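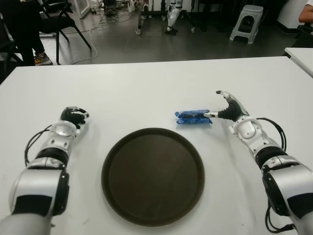
Kleines Päckchen in blauer Folie, davor ein rundes Tablett mit Rand.

Grumeo-Wissensecke, Frage 203: Warum knistert Folie so laut?

Hallo, ihr Knisterfans! Kennt ihr das? Ihr wollt ganz, ganz leise etwas auspacken, vielleicht einen Keks im Kino, und dann macht die Folie einen Krach, dass sich drei Reihen vor euch alle umdrehen. Mir passiert das ständig. Ich habe schon alles probiert: unter der Jacke auspacken, beim Husten auspacken, extra langsam auspacken. Hat alles nichts genützt, und beim langsamen Auspacken habe ich mich sogar noch länger blamiert!

Also wollte ich wissen, woher das Geräusch überhaupt kommt. Nehmt euch mal eine leere, saubere Verpackung aus dünner Folie und drückt sie ein bisschen zusammen. Seht ihr die vielen kleinen Falten und Knicke? Zwischen den Knicken liegen winzige Flächen, die sich wölben, manche nach oben und manche nach unten. Wenn ihr an der Folie zieht, bleibt so eine Fläche erst einmal stur, wie sie ist. Sie spannt sich und spannt sich, und auf einmal, klick, springt sie in die andere Richtung. Dabei gibt sie der Luft einen kleinen Schubs, und den hört ihr.

Ein einzelner Klick ist ziemlich kurz. Aber in einer zerknitterten Folie sitzen furchtbar viele solcher Stellen, und die springen alle durcheinander, mal eine große, mal eine winzig kleine. Viele Klicks hintereinander ergeben das Knistern. Und jetzt wisst ihr auch, warum mein langsames Auspacken nichts gebracht hat: Die Stellen springen trotzdem um, bloß mit mehr Pause dazwischen. Jeder einzelne Klick bleibt fast so laut wie vorher.

Das könnt ihr selbst testen. Ihr braucht ein Stück knisternde Folie und ein Stofftaschentuch. Haltet beides nacheinander 30 Zentimeter von eurem Ohr weg und knüllt es zusammen. Der Stoff gibt einfach nach, er ist weich und spannt sich kaum. Die Folie will dagegen immer ein Stück zurück in ihre alte Form. Wenn ihr sie loslasst, knistert sie manchmal sogar von allein weiter (ich finde das immer ein bisschen gruselig).

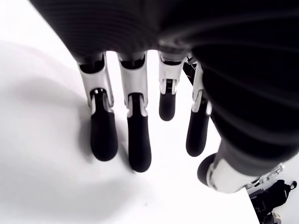
Beim Ausprobieren nehme ich am liebsten einen weißen Tisch, oder ich lege ein Blatt weißes Papier unter. Dann kann man nämlich gleich noch etwas anderes anschauen: die Farbe! Blaue, durchscheinende Folie ist ein Farbfilter. Weißes Licht besteht aus vielen Farben, und die blaue Folie lässt vor allem das Blau durch. Den größten Teil vom Rot und Gelb verschluckt sie. Auf dem weißen Papier sieht deshalb alles unter der Folie blau aus.

Und was passiert mit Sachen, die in so einer Folie stecken? Legt mal einen roten Buntstift darunter. Rot sieht rot aus, wenn rotes Licht von dort in unser Auge kommt. Die Folie hält davon aber viel zurück, und euer schöner roter Stift wird auf einmal ziemlich dunkel. Bei dünner Folie merkt man es nur ein bisschen, also faltet sie ruhig zwei- oder dreimal. Mit einem gelben Stift und einem grünen lohnt es sich auch, da kommen ganz verschiedene Farben heraus!

Jetzt noch schnell zum Tablett, denn da fragt ihr mich bestimmt sowieso: Wozu hat das einen Rand? Probiert es mit einer Murmel. Legt sie auf ein flaches Brett und kippt es ein winziges bisschen, schon ist sie weg und liegt unter dem Sofa. Auf dem Tablett rollt sie bis zum Rand und muss dort bleiben. Bei einem runden Tablett saust sie sogar am Rand entlang im Kreis, wenn ihr es vorsichtig schwenkt. Ecken, in denen sie hängen bleiben könnte, gibt es ja keine.

Meine Murmelrunden habe ich natürlich gezählt. Ich wollte 200 schaffen, ohne abzusetzen, aber dann wurde mir vom Zugucken schwindelig.

Wenn ihr eine Folie findet, die besonders laut oder besonders leise knistert, schreibt mir, was darin verpackt war. Die leere Folie kommt nach dem Experiment in die richtige Tonne, und über den Kopf wird sie bitte nie gezogen, auch nicht zum Spaß. In Frage 204 geht es um Klebeband und warum man den Anfang nie findet.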